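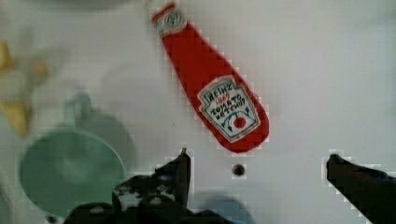

Figure 1. The ketchup bottle, with its keystone label and the tomato printed at the bottom.

Home Issues Authors Search Contents Previous Next

3.2 The play food, and why the ketchup gave us trouble

I should say up front that I didn't expect to write a whole section about ketchup. Our question was simple enough: when grown-ups look at a set of play food, how quickly do they agree on what each thing is supposed to be? Houshang Pakzad and I had already done a small round with the Mamton set in September, and the names came back so neatly matched that we wondered if we were measuring anything at all. So we put together a messier mix of items, with a couple of pots, a blue bowl and a gray tray to go with the food, and asked people again.

The bottle in Figure 1 was the runaway winner. Of the 109 people who took part, 100 wrote "ketchup" or something so close that we counted it as the same word. You could argue (Josefien Mulder did, at length, over lunch) that this is cheating, as the label says TOMATO KETCHUP in black capitals and has HEINZ across the top. Fair point! A person who can read doesn't need to recognize the bottle at all. But the lettering is small, and several people told us they had settled on ketchup from the red body and white cap before they got anywhere near the words. I believe them, mostly, though our answer sheet had no place to record it and I can't prove a thing.

What I found more interesting was the handful who skipped the food altogether and just wrote "Heinz." We went back and forth on whether to score that as correct. In the Urkano coding guide, which we followed for everything else, a brand name counts only when the brand stands for one product, and plenty of people would say this one doesn't. In the end we gave it its own code and kept it out of the agreement scores. Readers who would rather lump it in can do so from the table in Appendix B.

Everything else had to get by on shape and color. The orange slice did nicely, with its rind and pale segments, and so did the french fries.
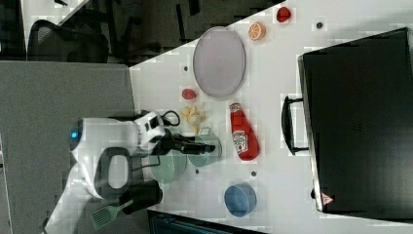
The fries raised a different problem, because they come as a pile. Some people named the pile and some named a single fry, and one very thorough person gave us both, plus "sticks" as a backup. I scored all of these as fries except the sticks. The tomato got called a tomato by most people and an apple by a few, and I have some sympathy for the apple crowd, because a small round red thing doesn't give you a lot to go on. The little red fruit was the real headache. Strawberry and cherry split the answers so evenly that I stopped correcting people and simply called it "the red fruit" in my own notes, and that is the name I'm keeping for the rest of this paper.

We also asked for names for the cookware, more or less as a warm-up. "Pot" beat "pan" for the pale green ones, and the tray came back as a tray, a platter and a plate. Counting food and cookware together we ended up with 659 usable answers, after dropping blanks and anything that neither of us could read. Houshang coded the whole lot, I coded 50 of them again without seeing his sheet, and we talked through the ones where we differed. Nearly all of those were about the red fruit.

One last note on materials. The Hoekstra and Kirent sets that other groups use don't include a branded item, so their agreement scores shouldn't be laid next to ours unless the bottle is taken out first. I've reported both versions in Section 4, with the ketchup and without it.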